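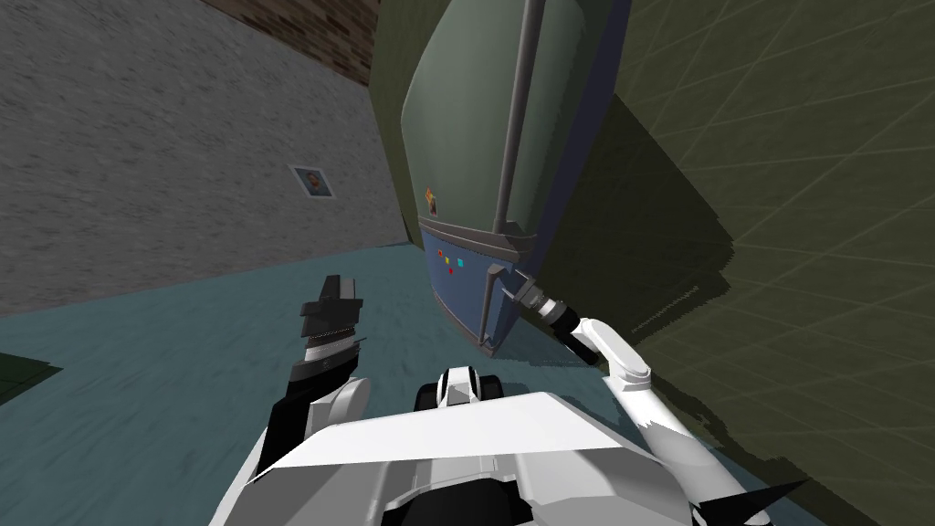 Right gripper at the handle of the lower blue panel. Simulated kitchen.

November
Posted by the Nosturness author
2 min read

I rewrote our acceptance rules for drawer tasks in Guvura, and the old version was too loose. It said "robot opens drawer." Two reviewers could score the same episode differently and both be right.

Contact at the handle no longer earns credit. A gripper can sit against a panel for a long time without a usable grasp, and the old scorer paid out on proximity. The new rule requires the drawer front to clear the cabinet face and stay clear for 36 consecutive steps.

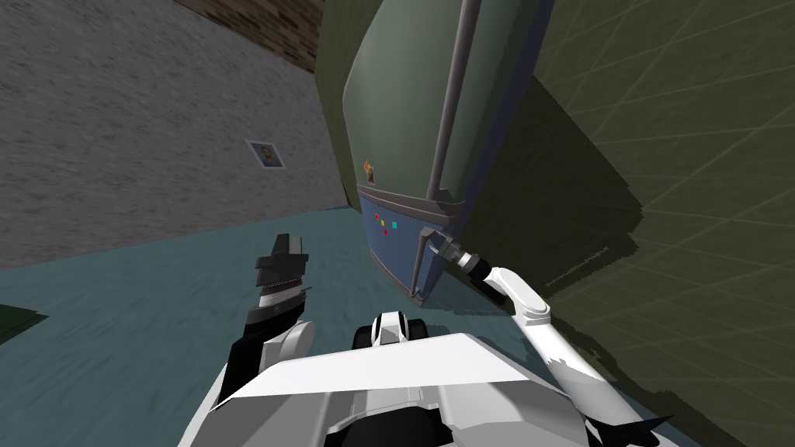 The idle arm also gets a rule. It must stay open, empty and away from furniture unless the task sheet assigns it a job. Hsieh, our older rule set, left this undefined, and policies learned to brace the spare arm on whatever was nearby. I count any such touch as a fault. Three faults end the episode.

Handle geometry has to be written into the task sheet too. "The handle" is ambiguous on any appliance with a long bar on the upper door and a short one below. Name the panel color and the handle length class.

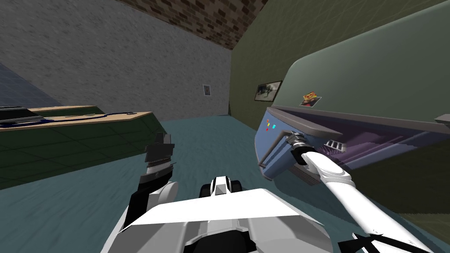

Drawer open, right gripper on the front, left gripper clear.

Still open: whether to score closing as a separate task. Sodcombe treats it as the same episode with a 5 second pause between. I lean toward separate, but the logging would need to change first.

Last updated: November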